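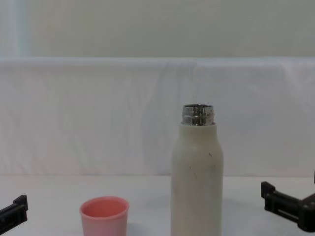 I got to the Renel open day with wet shoes and no umbrella, so the first thing Laurinda Macedo ever said to me was "There's a radiator by the coat rack, go stand on it." I liked her right away. She runs the demonstrations at Renel's workshop in Trarnthorpe, and she had agreed to give me an hour between the morning visitors and the afternoon ones. (She gave me closer to two, and I ate a good share of the visitor cookies.)

If you haven't been out to Trarnthorpe, the workshop is behind the old seed merchant's, up a ramp that looks like it belongs to a different building. I walked past it twice. Inside it's one long room with a kitchen at the end, and on an open day people wander through with coffee and ask whatever comes into their heads. Laurinda says the kids ask better questions than the engineers.

"An engineer wants to know the payload," she told me. "A kid wants to know if it gets bored. I've got an answer for the payload."

The demonstration people come to see is called Trasenar, and it's a pouring task. Two arms, one on each side of a white table, a bottle and a little pink cup. One arm takes the bottle, the other steadies the cup, and the idea is that what's in the one ends up in the other. That's the whole show! I'd pictured something with more flashing lights, and I said so, and Laurinda laughed at me.

"Everybody wants the backflip," she said. "I'd take a decent pour over a backflip any day. Think about how much you do when you pour a drink. You tilt, you watch, you slow down before it's full, you tip it back so it doesn't dribble down the side. You did it this morning half asleep."

I had, too, and I'd dribbled down the side.

She has been with Renel for three years. Before that she repaired espresso machines, a job she talks about with a lot of love and a certain amount of swearing, and she thinks it's why they hired her. She's used to standing next to a machine while somebody stares at it, waiting for it to do the thing it was supposed to do ten minutes ago. "You learn to chat," she said.

I asked what goes wrong most often. She counted off a few on her fingers and then gave up counting. The bottle gets gripped too low and swings. The cup gets nudged. Somebody leans on the table, and everything the arms thought they knew about where things are has to be thought again. Shiny metal is a nuisance because it looks different depending on where the light is, and the neck of a bottle is exactly where you'd like a clear view.

"And white on white," she added. "White bottle, white table, white cloth behind. People say, well, why don't you just use a red bottle? And I say, do you own a red bottle? Maybe you do. But your mother's got a white one, and it's sitting on a white counter."
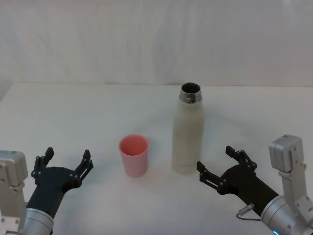
The cup has its own fan club, by the way. It's small and light and gets narrower toward the bottom, so if you squeeze it a bit too high or a bit too hard it wants to slide out of your grip. Laurinda handed me one out of the cupboard and had me pick it up with two fingers held out stiff like chopsticks. I dropped it. Then I dropped it again, and a boy who was waiting for his dad asked if he could have a turn, and he got it on the first go.

"See, he didn't think about it," Laurinda said. "You were thinking about it."

At this point Henrique Bragança came out of the kitchen with a sandwich and joined us without really being asked – he's the one who writes most of the software, and I got the feeling he doesn't usually talk to visitors if he can help it. Once he got going, though, he was hard to stop. He told me they have kept records of 2592 tries at the pour so far, good and bad, and that he has favorites among the bad ones.

"The bad ones are where I learn something," he said. "A good one, I watch it once, I'm happy, I go home. A bad one I'll watch over lunch."

I asked him why two arms, when I can pour with one hand while holding my phone in the other. He put the sandwich down for that. With one arm, he said, you're trusting the cup to stay where it is. With two you can hold it still, bring it closer or lean it toward the bottle the way people do with a beer glass. The trouble is that the two arms have to agree with each other, and he spent most of last July on nothing else. Laurinda made a face behind him at the word July. I gather it was a long month.

They don't always agree with each other either, Henrique and Laurinda. He'd like to stop using water at open days altogether, since he thinks visitors only remember the spills. She thinks the spills are the best part.

"When it spills, people come closer," she said. "When it's perfect they clap and go look at the cookies."

"They go look at the cookies anyway," said Henrique.

I wanted to know who all this is for in the end, and here Laurinda got more careful. Renel has been talking to a care home called Macapagal, where plenty of the residents can drink perfectly well by themselves but can't lift a full bottle to pour from it. Staff do it for them, many times a day. Laurinda has been over there three times, mostly to sit and watch, and she came back with pages of notes on how people like their drinks. Half full. To the brim. In the same cup every time, please, and put it on the left.

"One lady told me she didn't want a robot, she wanted a lighter bottle," Laurinda said. "And I wrote that down too, because she's got a point. I'm not going to stand here and tell you this is ready for her. It's a table with two arms bolted next to it. But she let me show her a film of it on my phone, and she watched it all the way through and said it was slow."

Is it slow? Well, yes. I could have made tea in the time some of those pours take, according to Henrique, who seemed rather proud of the fact. He says quick is easy to add later and careful isn't. Laurinda says he's been saying that since she started.

By then my shoes were nearly dry and there were 13 people lined up at the door for the afternoon, one of them with a dog. Laurinda went off to find out if the dog was allowed. Henrique looked at the line, looked at me, picked up his sandwich and went back into the kitchen.

The next open day at Trarnthorpe hasn't been set yet. If you go, the ramp is on the left, and bring your own mug if you want a decent-sized coffee.

Posted 16 February 2026

We use cookies to remember your settings and see which pages get read. By continuing to browse you accept our use of cookies. Accept | Manage settings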